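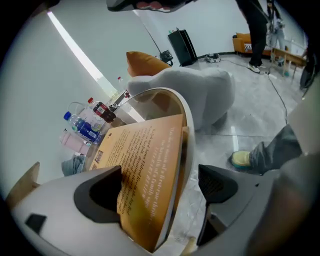 Open paperback, pages fanned.

Paperback and Paper Storage: Frequently Asked Questions
Nillham Storage Guides

What humidity should I aim for?
Steady matters more than exact. A normal heated and cooled living room is usually acceptable. The Nillham reading room sets its alarm at 63 percent relative humidity, and anything left above that level for weeks should be moved. Very dry air is less of a mold risk but makes older glue brittle.

Why do the pages turn tan?
Most mass-market paperbacks are printed on groundwood paper, which contains lignin. Lignin darkens with light and oxygen. The change starts at the outer edges and works inward. It cannot be reversed at home, and bleaching will weaken the sheet. Keep the book closed and out of direct sun.

Should paperbacks stand or lie flat?
Standing, spine vertical, with neighbors of similar height on both sides. Oversized copies can lie flat in short stacks. Do not store a book on its fore edge – the weight of the text block pulls on the spine glue.

How long can a shelf be before it sags?
It depends on the material and thickness. Our Kastwood shelves are 900 mm wide and have a center support. If you build your own without a support, use a shorter span. Leave a gap of 2 inches between the back of the books and an outside wall.

Can I use ordinary cardboard?
For moving house, yes. For long storage, use board marked acid-free and lignin-free. Ordinary corrugated board gives off acids over time, and the paper nearest to it will discolor first. Round containers waste space and leave flat items leaning on one edge, so square-cornered boxes are preferred for anything stiff.

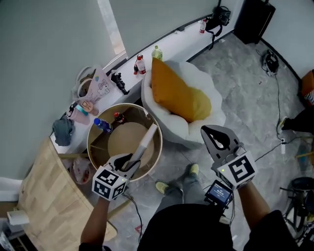
Flat white board leaning in a round cardboard container.

What about posters, mounts and loose boards?
Store them flat if you have a drawer large enough. If they must stand, fill the box so that nothing can lean or bow. A stiff divider at each end will do. Rolled items should go around a core, with tissue on the outside.

Are plastic bins safe?
Polypropylene and polyethylene are generally safe. Avoid PVC, which can be recognized by a strong smell when new. A sealed bin holds in whatever moisture the paper had when it was packed, so let books sit in a dry room for several days first.
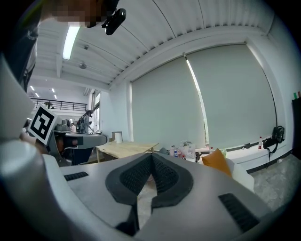 Do cabinets need ventilation?
A closed cabinet against an inside wall usually needs none. One against an outside wall should have an opening low down and another near the top, so that air can pass behind the books. Slots are easier to keep clear than rows of small holes, and they need not match: a short slot on one side and a longer slanted one on the other is a workable pattern for a side panel. Fit fine mesh behind them if insects are a problem. Check the mesh for dust twice a year.

My books smell musty. What can I do?
Separate them from the others. Stand them slightly open in moving air for a few days, then brush off any dry residue outdoors. Baking soda in an open dish may help with the smell. It does nothing for mold.

Which labels can I use on boxes?
Pencil on an acid-free tag is the safest choice. The Usman tag set fits all current boxes. Dasemitz sleeves take the narrow tag only, order code 771.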